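Can a Machine Do the Dishes Yet? Questions We Get Asked

Last updated May 22, 2021

Lanton is a small group that tests robot arms on everyday jobs, at home and on the shop floor. Most of the mail we get asks the same few things, so we keep the replies on this page. They are written by Reginald Strickland unless marked otherwise.

Can I buy a robot that does housework?

You can buy a vacuum that drives itself, and a mower that does the same for the lawn. A machine that clears a table, wipes it and puts everything back in the right cupboard is not for sale at a price a household would pay. The ones you see in videos are mostly research machines, and many are being steered by a person off camera.

Why are factories so far ahead?

A factory can arrange the work to suit the machine. The part arrives the same way up every time, in the same spot, under the same lights. In a kitchen the cup is wherever someone left it. Shops that make small batches are closer to the kitchen than to the car plant, and they have been slow to automate too.

What is hard about picking things up?

Shape and firmness, mainly. A box has flat sides for two fingers to close on. A ripe tomato is round and slick and bruises if you squeeze too hard. A teapot has to be taken by the handle or supported from both sides, and it may be standing close to something else. An arm with two fingers also has to come in from an angle where it won't knock over the neighbors.

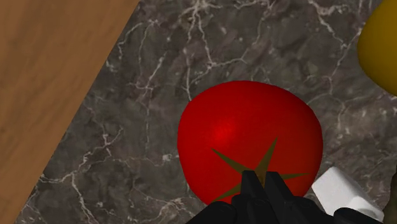
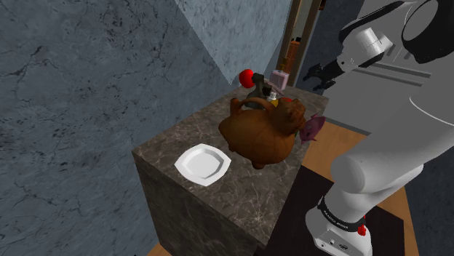

Simulated kitchen, two views: the gripper at a tomato, and the arm beside a counter with a plate, a teapot and other household items.

Why test in a simulated kitchen?

It costs less and nothing breaks. We can run the same pick overnight with the tomato moved a little each time. In our last round, called Hunus, we ran 1421 attempts before anyone had to touch a real arm. The drawback is that simulated fruit does not behave quite like real fruit. Friction and softness are the worst offenders, and a grip that holds on the computer can slip on the bench. We treat a simulated result as a reason to try the real thing and leave it at that.

How long does a robot take to clear a counter?

Our real arm needed 11 minutes for a counter with a handful of items on it, including two pauses where it had to look again. A person does that job in under a minute. Speed is partly a safety setting. We keep the arm slow when people are in the room.

Which chores will come first?

Moving sturdy objects from one known place to another. Loading a rack with identical plates is possible now if the plates are stacked neatly. Folding laundry has been shown in labs for years and remains slow. Cooking a meal from scratch, with peeling and tasting, is a long way off.

What about the shop floor?

Machine tending is the best bet for a small shop: opening a door, taking out a finished part, putting in a blank. The Echeverri bench setup we tried does that well with parts of one size. Sorting a mixed bin is harder. Expect to spend more time on fixtures and trays than on the arm.

Will it be safe around children and pets?

We would not leave any arm we have tested running unattended in a home. Some stop on contact, but that does not help if the arm is holding a knife or a hot pan.

Do you sell or recommend a robot?

No. We publish test notes only. The Stostiretti notes, covering 20 common kitchen objects, are due in August and will be posted here.

Can I suggest a chore?

Yes. Use the contact form and tell us what the objects are, how big they are and where they usually sit. Dimensions help a great deal. We read everything but can't reply to each message.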